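Give Your Keys a Place to Hang

I love a key hook. I will say it louder if you like. Of all the small improvements you can make to a home, a place where the keys hang is the one I push on friends, neighbors and people I have only just met at parties, and I have never once regretted bringing it up!

My own conversion came late. For years my keys lived in a coat pocket, or a different coat pocket, or under the mail, and one January morning in the flat on Hartley Street I missed a train because they were in the bread bin. (I still don't know.) My friend Nafula Bakilana came over that evening with a little stand from her own hallway, put it down on my table and told me I could keep it if I used it. I have used it every day since, and when the arm finally snapped I bought another the same week.

So this is my case for the stand, the bowl and the small pouch, which I think of as one piece of furniture in several parts. 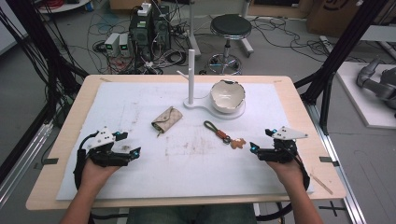

A teddy-bear charm on the keychain, a monogram-style pouch, and the white stand with its bowl.

People tell me a hook is fussy. They say a drawer does the same job. I have lived with the drawer, and the drawer is where batteries go to meet old receipts. You can't see into it from the door. You open it, you push things around, you close it, you open it again because you weren't really looking. A hook shows you the answer from across the room, and it shows you the bad news too, when the hook is bare and you still have time to go back and check the car.

Then there is the charm question, and I'm firmly on the side of charms. Big ones, silly ones, a bear if you like bears. A key on its own is a thin, slippery thing that looks like every other key. Put it on a loop of cord with something at the end and your hand finds it at the bottom of a bag in the dark. My sister thinks this is childish and carries two bare keys on a wire ring, and she has been locked out more often than anyone I know.

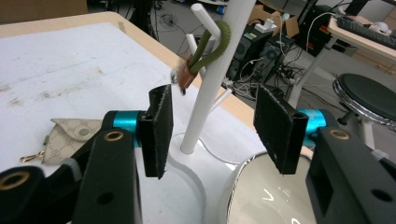 What you hang from the hook matters as much as the hook. A stiff metal ring is a nuisance, as it has to be aimed, and at the end of a long day I don't want to aim anything. A soft strap forgives you. The olive-green one draped over the upper peg of this stand is just the kind I mean, looping down and around to a leather tab, and you could toss a strap like that on with your other arm full of groceries. I'd take it over any clever magnetic gadget. I tried one of those, a Drikano, a present from my brother, and it held my keys beautifully until I added the key to the bike shed.

Stands beat wall hooks too, by the way. I know that's a minority view! But a stand needs no drill and no landlord, and you can try it by the door for a month, then by the kettle, and find out where you really drop things. Mine ended up by the kettle. I would never have guessed it, and I'd have had holes in the hall by then.

A word for the people who hate the jingle. You are allowed a key case, and I have come around to them. I carried one all through a trip to Dritport, and it didn't scratch my phone once.
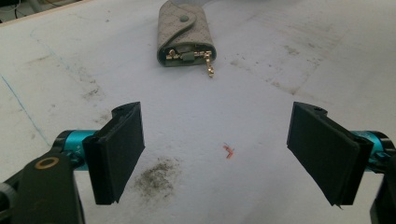
A small leather key case, gray-beige.

The one thing I'd say against a case is that it is easy to set down. It lies flat, it is quiet, it is often some gentle color that melts into the counter. Get one with a loop and hang it up like everything else.

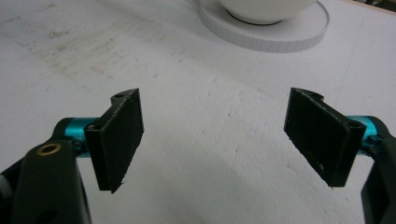 Every stand needs a bowl beside it, and I'll argue this with anyone. Coins, a button, the lip balm, the ticket you might need again - none of them will hang, and without a bowl they spread along the counter until you are wiping around them. Keep the bowl small. A white one resting on a round saucer, like this pair, is as much as I'd allow, and the saucer is a lovely touch, a second little ledge for a ring or an earring. Go bigger and you have made a drawer without a lid. The one in my parents' house in Ollaven was a salad bowl, and my father once went through it and found 108 coins and a door key to a house they had sold.

I empty mine whenever I make soup, so pretty often. The coins go in a jar, the button goes back in the bowl. One day I'll sew it on.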